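Startseite > Schriftenreihe > Heft 12 > Beitrag 2: Steckspiele im Haushalt

3 Das Steckbrett als Ordnungsangebot

3.1 Vorüberlegung

Kaum ein Spielzeug tritt so belehrend auf wie das Steckbrett. Es besteht aus einer Grundplatte, ein paar Stäben und einer Anzahl gelochter Teile, und schon im Ruhezustand erteilt es eine Anweisung. Wer als Erwachsener an einem halb bestückten Brett vorbeigeht, verspürt nach Auskunft der meisten unserer Befragten den Drang, es fertig zu bestücken. Die Kinder, für die es angeschafft wurde, verspüren diesen Drang deutlich seltener. Von der Spannung zwischen diesen beiden Gemütslagen handelt der vorliegende Abschnitt.

Die Forschung zum Aufräumen hat sich lange mit der Kiste beschäftigt. Die Kiste ist ein gutmütiger Gegenstand: Sie nimmt alles, fragt nicht nach Form oder Farbe und lässt sich schließen, bevor der Besuch kommt. Das Steckbrett dagegen hat Ansprüche. Ismail spricht in seiner Studie zum Kinderzimmer von »Möbeln mit Meinung« und meint damit Regale, die nur eine einzige Art der Befüllung gelten lassen. Wir übernehmen den Begriff gern, auch wenn Ismail vermutlich nicht begeistert wäre, ihn auf ein Brett angewandt zu sehen, das in eine Einkaufstasche passt.

3.2 Material und Vorgehen

Grundlage sind 40 Haushaltsprotokolle aus der Flivmont-Erhebung, in denen Eltern über acht Wochen hinweg notierten, wo sich die Teile eines Steckspiels am Abend befanden. Die Protokolle sind von wechselnder Sorgfalt. Manche führen jede Bewegung mit Uhrzeit auf, andere bestehen aus dem Wort »Sofa«. Ein Haushalt gab ab der dritten Woche durchgehend »siehe gestern« an, was sich bei der Auswertung als erstaunlich belastbare Angabe erwies.

Ergänzend führte Afiq Osman zwölf Gespräche am Küchentisch, in zwei Fällen auch darunter. Gefragt wurde nach dem üblichen Ablauf des Wegräumens, nach Ausnahmen und nach der Person, die am Ende tatsächlich räumt. Die letzte Frage führte regelmäßig zu Gesprächspausen, die wir im Transkript mit einem Sternchen markiert haben. Auf eine Deutung der Sternchen verzichten wir.

Als Spieldauer gilt die Zeit zwischen dem ersten und dem letzten Griff nach einem Teil. Dass damit auch das Werfen erfasst wird, ist uns bewusst. Eine Unterscheidung von Stecken und Werfen wurde im September erprobt und wieder aufgegeben, nachdem die beiden Kodierenden sich über den Fall eines mit Schwung gesteckten Teils nicht einigen konnten.

3.3 Gesteckt, beigelegt, entfernt

Für die Auswertung unterscheiden wir den Verbleib der Teile nach ihrem Verhältnis zum Brett. Gesteckt ist ein Teil, das auf mindestens einem Stab sitzt. Beigelegt nennen wir ein Teil auf derselben Fläche wie das Brett, in einer Entfernung, die ein gutwilliger Betrachter noch als Absicht auslegen könnte. Entfernt ist alles Übrige, einschließlich der Teile im Schuhschrank.
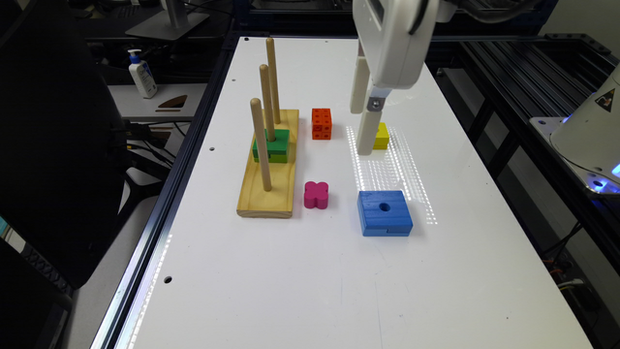

Abb. 3: Steckspiel mit farbigen Teilen auf weißer Arbeitsfläche.

Die Kategorie »beigelegt« hat uns die meiste Arbeit gemacht, und sie ist zugleich die, in der sich die Haushalte am wohlsten fühlen. Eine Mutter bezeichnete den Zustand als »so gut wie aufgeräumt«, ein Vater als »in Vorbereitung«. Die Kategorie lebt davon, dass ein einziges gestecktes Teil genügt, um das ganze Ensemble als begonnenes Werk erscheinen zu lassen. In Abb. 3 leistet diesen Dienst das grüne rechteckige Teil, das niedrig auf dem Holz liegt und gleich den vorderen und den mittleren Stab für sich beansprucht, während die pinkfarbene Blume mit ihren vier Lappen flach auf dem Tisch liegt und das große blaue Teil sein rundes Loch vorzeigt wie einen Befähigungsnachweis. Nach unserer Kodierung sind beide beigelegt. Nach dem strengeren Schema von Stastanen wären sie schlicht unaufgeräumt, doch hat Stastanen sein Schema, soweit uns bekannt, nie in einem Haushalt mit Kindern angewandt.

Bemerkenswert ist ferner der Umgang mit Teilen, deren Zugehörigkeit sich nicht von selbst ergibt. Der orangefarbene Würfel mit den kleinen dunklen Löchern in derselben Abbildung ließe sich der Form nach ebenso gut einem Baukasten zuschlagen. Solche Grenzgänger tauchen in den Protokollen immer wieder auf. Sie werden nicht weggeworfen, denn sie könnten ja zu etwas gehören, und sie werden auch nicht zugeordnet, denn dazu müsste jemand wissen, wozu. Stattdessen rücken sie neben das jeweils nächste Spielzeug ähnlicher Farbstimmung und erwerben dort mit der Zeit ein Wohnrecht. In einem Fall galt ein Eierbecher bis zum Ende der Erhebung als Bestandteil des Steckspiels. Das Kind hatte die Zuordnung vorgenommen, die Eltern hatten sie protokolliert, und wir sahen keine methodische Handhabe, ihr zu widersprechen.

3.4 Der freie Stab

Unter Gestaltern gilt ein freier Stab als Aufforderung. Nultar widmet ihm in der Untersuchung zu Steckformen ein eigenes Kapitel und schreibt ihm eine »stille Zugkraft« zu. Unsere Protokolle lassen diese Zugkraft vor allem bei Großeltern erkennen. Kinder nutzten freie Stäbe in den Gesprächen nachweislich als Griff, als Schornstein und als Halterung für ein Stück Gurke. Letzteres ist insofern aufschlussreich, als die Gurke nach unseren Kriterien einwandfrei gesteckt war und in die Statistik einging.

Gegen Abend verschiebt sich das Bild. Sobald das Wegräumen verlangt wird, verliert der Stab jeden Reiz, den er tagsüber besessen haben mag. Mehrere Eltern berichteten, das Stecken sei als Spiel beliebt und als Pflicht undurchführbar, obwohl die Handbewegung dieselbe ist. Wer das Brett in die Kiste legt und die Teile hinterherwirft, ist schneller fertig, und in der Mehrzahl der Gespräche wurde dieses Verfahren nach kurzem Zögern auch eingeräumt. Das Steckbrett landet also am Ende doch in der Kiste, der es als Ordnungsangebot eigentlich überlegen sein sollte.

3.5 Einschränkungen

Die Haushalte hatten sich freiwillig gemeldet, was auf ein überdurchschnittliches Vertrauen in den eigenen Fußboden schließen lässt. Zudem wussten alle, dass ihre Angaben gelesen würden. Zwei Protokolle mussten wegen unleserlicher Stellen ausgeschlossen werden, in beiden Fällen war Brei beteiligt. Die Frage, ob sich die Befunde auf Steckspiele mit nur einem Stab übertragen lassen, bleibt dem vierten Abschnitt vorbehalten.

Kontakt | Impressum | © Redaktion der Schriftenreihe | Nach oben

Verwandte Beiträge
Die Kiste und ihre Verteidiger
Schubladen mittlerer Höhe: ein Erfahrungsbericht
Was unter dem Sofa liegt. Zur Methodik der Bodenbegehung
Puzzles mit fehlendem Teil im Mehrgenerationenhaushalt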